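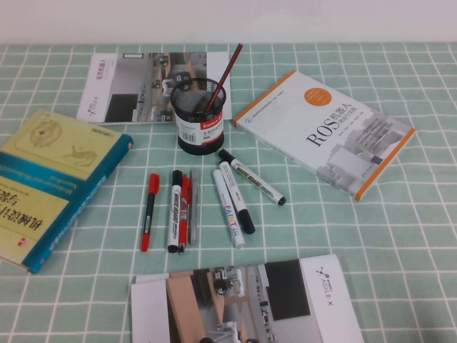
How long will the Mokport crossing stay closed to freight?
The district administration has given no reopening date, and trucks are being sent by way of Bistemville until further notice.

The closure was announced in January, shortly after the Naltavari regional council declared its measures on seasonal fever. Passenger traffic continues under health screening, between 7 a.m. and early evening. Freight does not. Drivers who reach the checkpoint without a transit permit are turned back, and the detour adds 189 kilometers to the trip.

According to the council's bulletin, 3340 permits were requested in the first month and 2912 were granted. The bulletin does not say what became of the remainder. Residents of the border villages have asked for a separate list for food and medicine, and the council has replied that the matter is under review.

Prices have moved in the meantime. At the Pelupessy market, flour and cooking oil were both more expensive at the end of the month than at the start - onions, grown locally, were not. The market administration has extended its hours and limited bulk purchases of flour.

The regional hospital reported 84 admissions for fever over the same period. It has not published figures for the villages north of the river, where the clinic opens only in the mornings.

Readers who hold a permit issued before the closure should note that it must be stamped again at the Bistemville office. The office accepts papers until 4 p.m.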